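Collecting demos with us: your questions, my answers

I'm Efraín Echeverri and I look after data collection at our little lab in Rellville. I get the same emails over and over (I love them, keep sending them!), so I've put my usual replies on one page. Last updated 07/02/2022.

What do you mean by a "demo"?

One person doing one task, one time, start to finish. You drive the arm with the hand controller, it picks something up or opens something or puts something away, and we save everything the arm saw and did along the way. The learner then tries to copy you. A single demo is usually under a minute, and yes, the fumbly bits in the middle get saved too.

How many do you have so far?

In the kitchen set, 316. The drawer set is smaller at 217, mainly because I underestimated how long a drawer takes when you're new to the controller. We add to both whenever somebody has a free afternoon.

Do I need any experience?

Nope. Aminu Bashir ran the first sign-up in January and most of the people who came had never touched a controller in their lives. You get a practice task with no recording on, and you can stay on it as long as you like. Some people want five minutes and some want an hour, and either is fine with me.

Should I redo a demo if I mess up?

Depends on the mess. If you missed the grasp, backed off and got it on the second try, please keep it! Those are some of my favorites – the learner gets lost all the time and it needs to see how a person gets out of trouble. If you wandered off to answer your phone with the recorder running, hit discard and start over.

How fast should I go?

Slower than you want to, but steady. Long pauses are a headache for us, because the learner picks up on them and then sits there doing nothing at the exact same point. If you need to think, do it before you press record.

Who checks my work?

Hằng Nghiêm goes through every recording and marks it keep, trim or drop. She dropped 37 from the last batch, and a good half of those were my own, so please don't take it personally.

Can I see what the learner does with my demos?

Sure, ask for the rollout folder. We train on Oyelaran, our machine down the hall, and the results are usually up the next morning. Fair warning, the early ones are pretty rough.

Why do some of my files have a different room in them?

We shuffle the simulated rooms between takes. Walls, floors, pictures, furniture, all of it gets swapped so that the learner can't get by on memorizing one background. Some of the combinations are ugly as anything and I've grown fond of them. 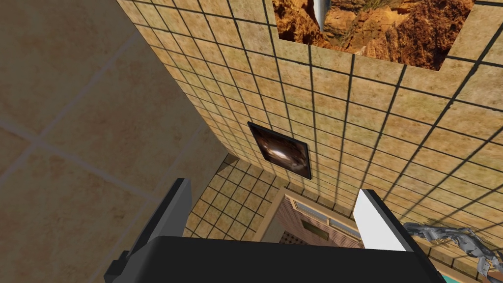 SIMULATION AND CAMERA VIEWS

Why does the room look so tilted?

The view in the simulator looks out past the two fingers, so if you've got the gripper at a steep angle, the walls and tiles lean with it. It's strange for the first few takes. My tip is to keep your eyes on the gap between the fingers and let the rest of the room do what it wants. If it makes you queasy, take the headset off and switch to the side view on the monitor.

One finger is bright white and the other is dark. Is that a bug?

No, that's just the lighting. The light gets moved when the room does, and a finger facing it can wash right out. Leave it alone and carry on with your task.

Do the pictures on the walls mean anything?

Not a thing. Canyons, swirls, whatever the shuffler pulls from the folder. Anselmo Giraldo fills that folder, so send your complaints (or your vacation photos) to him.

Do simulated demos count the same as real ones?

They go in the same log but we keep them under their own tag, Skukunden, so we can train with or without them. Please don't rename the files, even if the names are awful.

Can I do this from home?

For the simulated tasks, yes, if your computer can handle it. For the real arm you'll have to come see us in Rellville. The Kulldale room isn't set up yet, and I'll change this answer when it is.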